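Folding screen as a backdrop for tabletop item photos: panel angle and tablecloth pattern

Board: Home Workspace > Small Setups

gridline_kam
Posts: 212
I list secondhand household items and have been using a dining table against a bare wall. The wall has a radiator pipe and two sockets in it and I am tired of cropping them out. I now have a woven folding screen, four panels in tan, with darker wood strips between them. The intention is to stand it around the back and sides of the table and leave it there.

Questions:
Does the perforated weave cause problems behind small items?
Is a printed tablecloth a mistake? Mine is white with a grid of thin dark blue lines.
What angle should the side panels stand at?

The table is also where unsorted things land before I photograph them, so assume a mixed load of small objects.
Kamrul Begum

ostler_b
Posts: 1,840
Weave: depends on how far back it is. If the item sits at the front half of the table, the holes go soft and you can ignore them. If the item is pushed up against the screen, the pattern competes with it, and on some phone sensors you will get moire. I keep 25 inches between the item and the panel.

Side panels: open them past square. At 90 degrees they block window light from the side and you end up with a dark band down one edge of the cloth.

seemasax
Posts: 467
Disagree on the side panels. A free-standing screen is most stable with a decent fold in it. Open it nearly flat and it will go over the first time somebody brushes past. I would keep the fold and move the lamp.

On the cloth, I would not use a printed one for listings. Buyers look at the lines. White or gray, unprinted.
Seema Saxena

ostler_b
Posts: 1,840
The fold only has to be enough to stop it falling. A sandbag on the foot of each end panel does the same job.

pennant_row
Posts: 93
I will defend the grid. With thin lines it does two useful things. You can square an item to the cloth without a ruler, and if the lines bow at the sides you know you are too close with a wide lens. I pull mine tight and clip it under the table edge. A wrinkled grid looks far worse than wrinkled plain cloth, so it does need ironing.

gridline_kam
Posts: 212
Screen is up. I kept a fold in it for now, with panels angled in at both sides and the rest flat along the back. The grid cloth is on.
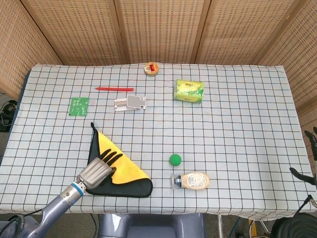 My main difficulty is fabric. Anything with a black border or a black underside loses its edge detail when I expose for the white cloth, and if I expose for the black the grid lines wash out. I have tried one stop either way and neither is acceptable. The lamp is a Varnby clamp model on the left, with a paper diffuser.

seemasax
Posts: 467
The triangle fold is not helping. Where the dark side turns up to a point there is nothing to separate one layer from the next. Fold it in a square with the yellow outward and turn one corner back to show the reverse. A buyer wants to see the color, the border and the backing, in that order.

Also, group by surface. Matte fabric, glossy plastic and printed card each want a different light. I would do all of the cloth in one pass and then the bottle, the pen and the tin in another.

ostler_b
Posts: 1,840
Agree with grouping. For the black edge, put a white card upright on the side opposite the lamp, close in. It costs nothing and lifts the dark fabric without touching the background much. If that is not enough, take two exposures and show both in the listing.

The ball will give you trouble for a different reason. It rolls. A pea of museum putty underneath, on the side away from the lens.

pennant_row
Posts: 93
Putty leaves a grease mark on cotton. Use a small ring cut from clear tubing.

ostler_b
Posts: 1,840
I have used putty for 10 years on cotton and linen without a mark. It depends on the brand and on how long you leave it.

pennant_row
Posts: 93
I had a Garlow putty that marked a runner in one afternoon. Test it on the hem first.

hobnail
Posts: 31
Who is buying a squeeze bottle secondhand? Looks like mayo.

gridline_kam
Posts: 212
It is not for sale. The table collects things, as stated in the first post. The phone stand stays too, although I would like one that holds the phone higher.

hobnail
Posts: 31
Fair enough. Get a tray for what isn't being sold, then. I use a Hudex drawer insert with 10 compartments. Everything not in the current batch goes in it and the tray goes on a chair. Saves moving pens out of every second shot.

seemasax
Posts: 467
A tray is sensible. I would still lose the grid.

gridline_kam
Posts: 212
Results from this evening. Square fold, yellow out, corner turned back, white card on the right. The border is now distinct from the backing in the preview. I also tried the same item on a plain gray sheet, as suggested. The color reads slightly warmer on the gray. On the grid it is easier to judge size, and I have had questions about size on most of my fabric listings, so the grid stays for fabric. I will use gray for anything smaller than my hand.

Screen: I opened the right panel a little further and the dark band ostler_b described did get narrower. It also became noticeably less steady. I have put a Pant doorstop against the foot until I can get a sandbag.

seemasax
Posts: 467
A doorstop will slide on a hard floor. Put a bit of shelf liner under it.

ostler_b
Posts: 1,840
Or the sandbag. What floor is it?

gridline_kam
Posts: 212
Laminate. Shelf liner is on the list.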